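Search this site Enter keywords Go

Birkton Family Learning Program
Progress report to the Barros Fund, second reporting period

1. Summary

The program continued to provide evening classes in reading, household budgeting and everyday English to adults in Birkton, together with supervised play for their children. Enrollment reached 200 adults in February, which meets the target set in the grant agreement. Attendance at the budgeting course remains below plan and is addressed in section 3.

2. Enrollment and attendance

A total of 1554 class attendances were recorded during the period. Reading classes account for the largest share. Of the adults enrolled, 104 have completed a first course and received a certificate. The remainder are still in class or have asked to move to a later start. The waiting list for everyday English was closed in February and will open again when a second teacher has been appointed.

Cleiton Godoy has taken over the scheduling of all evening classes. Under the new schedule, reading begins at 6:30 p.m. and English at 7 p.m. - a change requested by parents who travel from the east side of town.

3. Budgeting course

The course was first offered as four long sessions. Many adults attended the first two and did not return. Maiara Caldeira has rewritten the material as eight shorter sessions, with the unit on loans and interest moved to the end. The revised course has been given once. A comparison of completion rates will be included in the next report.

4. Staffing and spending

One teaching post remains vacant. Spending on salaries is therefore below budget, while printing costs are above it owing to the second set of budgeting workbooks. We request permission to move the unspent salary funds to printing within the current grant year. No change to the total award is sought.

5. Children's activities

The play sessions follow the same hours as the adult classes. Themes are chosen to match what parents are studying, so that words learned in class can be used at home. Food and mealtimes was the theme for the everyday English unit on shopping.

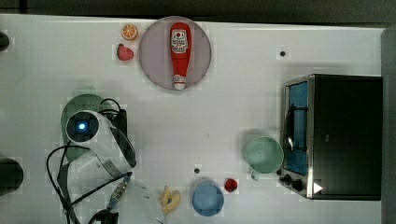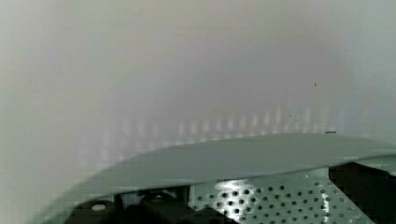 Victor Kashindye asked that the minutes of the review meeting record his concern about the closed waiting list, and proposed that people already on it be offered a place in the reading classes in the meantime. The proposal will be discussed before the next start date.

Related items
Birkton Family Learning Program: first progress report
Evening class schedule and start dates
Barros Fund: how to request a budget change
Adult reading classes at Hurico

Comments

Mahfuz Bepari
Will the shorter budgeting sessions also be offered in the morning? Several people on my shift cannot attend after 6 p.m.

Ronaldo Brandão
I took the first version of the course. The part on loans was the most useful to me, and I would not leave it until the end.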